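Sundier Workshop Group
Minutes of the October meeting

Present: Nives Piras (chair), Edvin Haugland (minutes), five other members. Apologies received from two.

Meeting opened at 7 p.m.

1. Minutes of the last meeting

Accepted with one correction. The bearing order was placed with Fabbri and should not have been listed under Hurus.

2. Hand-held grippers

Nives reported on the pair of grippers. Both have been rebuilt since last month with new pivot screws, and the play in the linkage is down enough that the fingers meet squarely. Edvin asked whether the screws had thread locker on them. They have not, and will not until the finger spacing is settled.

The ribbed pads were discussed at length. The first set was printed too hard and let go of anything with a slick surface. The current blue set is softer and members preferred it. One pad came unglued during the bench test and was put back with contact cement. Agreed to try a mechanical fixing on the next set, with a shallow groove in the finger and a retaining lip.

Work at the kitchen table continues as before. The checked cloth stays on, as members want the grippers used on fabric as well as on bare surfaces. 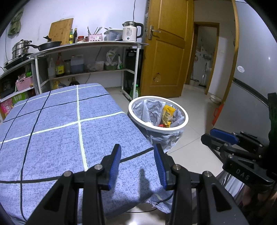
3. Parts and money

The group has $139 in hand after the Fabbri invoice. Agreed to spend no more than $20 on pad material before the next meeting. Nives to get a price from Hurus for shorter screws. The ones now in use stick out at the back of the arm and catch on sleeves.

Edvin still has the receipt for the bench supply and will bring it.

4. Pick-up tasks

Discussion of which objects to use for practice. Snack packets were proposed as the main item. They are light, they crumple, and the film is slippery, so a weak grip shows up quickly. Against this, it was said that a packet changes shape once it has been squeezed a few times and that results from early and late in an evening will not match.

Agreed:
Packets to be replaced when badly creased.
The bin stays on the floor beside the table, lined, for the drop task.
Both grippers to be used in each session, so that wear on the two sets of pads can be compared.
Notes to be kept on paper and typed up by Edvin. 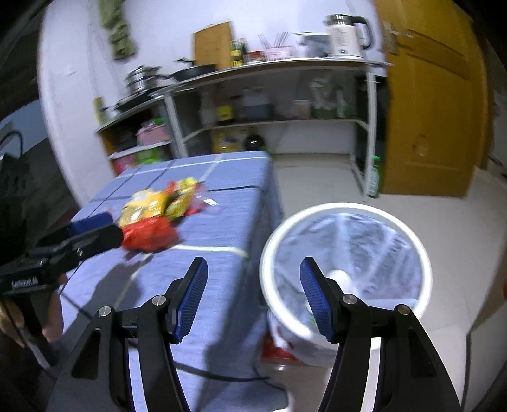

Tristen objected that the drop task tells us very little about the fingers, as almost any grip will do when the target is that wide. Placing a packet flat at a marked spot on the table would be harder and would show whether the jaws release evenly. Nives agreed in part and asked that both tasks be kept for now. Placing task to be added, with tape on the cloth for the mark.

5. Motor drive

Held over. The motor mount drawing is not finished, and Nives does not want holes drilled in the arms until it is.

6. Any other business

The small drill press needs a new belt. Edvin to measure the old one.

Meeting closed at 8:40 p.m.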